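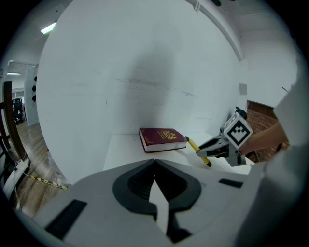
The Bosix Study Table is a fixed-height work surface for reading rooms, offices and classrooms. The top is finished in matt white and is supplied with squared or rounded corners. Small items stand out well against the white: a dark red hardcover with gold on the cover and a yellow pencil are both easy to find at a glance. The finish does not need oiling or waxing.

Ordering codes
Bosix 200: single table, squared corners
Bosix 222: single table, rounded corners

Load
The top is rated for 200 kg, evenly spread. Do not sit or stand on it. Monitor arms may be clamped to the long edges only.

Placing
The table may stand directly against a wall. Painted walls scuff where table edges touch them, and the Jakness edge strip (sold separately, 2,000 mm, cut to length with a sharp knife) can be fitted along the back edge. On wooden floors use the felt feet in the fixings bag.

Cleaning
Wipe with a damp cloth. Pencil marks come off with a plain white eraser. No bleach or scouring powder.

Delivery
Flat-packed, with the legs in a separate carton. Trendmont delivers to ground floor addresses. Orders for Woldemariam fit-out projects are handled by Marta Kostiuk in the contracts office.

Sheet revised March 13, 2022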